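About Pretari

We make Standero, a bench kit that puts a small robot arm to work on desktop computers. It comes with the arm, a gripper, a wrist camera, and the software that ties them together, and it fits on an ordinary workbench. Repair shops use it, a few trade schools use it, and we use it ourselves every day, because we still run the little computer repair counter the whole thing grew out of.

Wiroj Ongart started that counter. He liked fixing old office machines and disliked doing the same job 60 times in a week when a company sent over a whole floor's worth. Abelardo Condori came in to help with one of those big orders and stayed to build the first arm. It dropped a lot of screws! But it could hold a camera over a board without getting tired, and that was enough to make us want a second one.

What's in the kit

The arm and its base plate
A two-finger gripper with spare pads
A wrist camera, with its cable already run down the arm
Standero software, with 200 practice routines to copy and change
A printed setup guide (we rewrote it in February, and it's much shorter now)

Why the camera rides on the wrist

We tried it on a stand first. Every time the arm reached into a case, it blocked its own view. Up at the wrist, the camera goes where the fingers go, and you get to look down past the rails and brackets at the same part the arm is about to reach for. You do lose a bit of the view to the gripper itself, and new users always ask us about that. Give it an afternoon and you'll stop noticing.

What it does well, and what it doesn't yet

Standero is good at looking, at lining up, and at slow, repeated moves. It is not quick. Thin cables still give it trouble, and we'd rather you hear that from us before you order. Our Tunex update, which everyone gets free, is mostly about cables, and we're really excited about how it's coming along.

Where we are

Our workshop is on the ground floor of the Bataineh building, and visitors are welcome. Bring a dead computer if you have one. We've opened up more than 2000 of them here and we're always happy to open another.

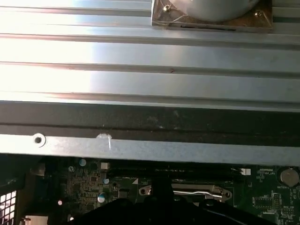
By Abelardo Condori, Pretari workshop
March 27, 2023

Memory slots, the battery, and the gripper at the bottom, all in one look from the wrist. I spend most of my working day with a view like it and I still enjoy it. If you want to try the arm for yourself, write to us and we'll set aside a bench.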